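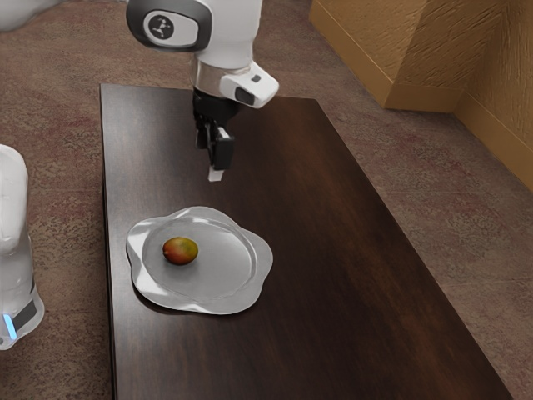 The plate and fruit task in the simulator, with the gripper open over the table.

Visit to the Durnden student robotics project
Oct 10, 2025

Our club went to Durnden to see how the students there run their robot arm project. Nine of us made the trip. Registration was at the side entrance on Nostitz Street, and parking was free in the lot behind the gym.

Wumpini Yakubu teaches the class and met us in the lobby. She gave a short talk before we went upstairs. The project is in its second year. It started in January of last year as an after-school club and is now a one-semester elective with 20 students. They work in pairs, and each pair has one desktop computer and one task to get working by the end of the term.

Most of the work is done in simulation. The school has a single real arm, kept in the Abubakari Room on the second floor, and a pair has to show a task working in the simulator before they can book time on it. Several of us had expected to see more hardware. After an hour in the computer room I understood the reason for the rule. A student can make a mistake in the simulator, press reset and be going again in a few seconds.

The students call their software setup Ziltar. It is a set of scripts that loads a room, puts the furniture and objects in place and records each attempt. One of last year's students wrote the first version and the class has been adding to it. The rooms are ordinary indoor ones. The one we spent the most time with has a long dark wood table on a speckled carpet, with tan walls behind. The arm comes down over the table from above, with a camera housing on the side of the wrist. A silver plate with a wavy rim is on the table, and the fruit is on the plate.

The pair working on this task have to get the fruit off the plate and set it down on bare table without dropping it. They said the plate gave them more trouble than the fruit. In their early attempts the fingers came down too low and hit the rim, and the plate slid. They now have the arm stop above the table first, check where it is, and then move over to the plate. This made each attempt slower but the number of collisions went down.

At the time of our visit the class had logged 2,493 attempts across all tasks. Each one is saved with a short note saying whether it worked and, if it did not, what went wrong. The students write the notes by hand. Ms. Yakubu said she had thought about automating this and decided against it, as reading the failures is where most of the learning happens. We looked through a few pages of the log. "Let go too early" came up a lot.

Other pairs were working on opening a drawer, stacking cups and wiping a board. The drawer pair had not had a success yet and were rewriting their approach from scratch. The cup pair had passed and were getting ready for their first booking on the real arm.

Lunch was in the cafeteria. In the afternoon we had a question session. The main points, for those who could not come:

Cost. The software was free. The computers were already in the building. The class spent $800 this year, mostly on memory upgrades and replacement finger pads for the real arm.

Experience needed. Students should have taken one programming class. Some had not and were catching up.

Grading. Half is the log and half is a final demonstration. A task that fails can still get a good grade if the log is complete.

Time. Two class periods a week, plus an open lab after school that most of them use.

Our own club has no arm and not much chance of getting one soon, so the simulator part is what we can use. Ms. Yakubu offered to send us the starter scripts and the log sheet. We plan to try them on the two newer computers first and see if they run well enough. Anyone who wants to help set this up should add their name to the sheet by the door.

The drive back took longer than planned because of road work at the bridge.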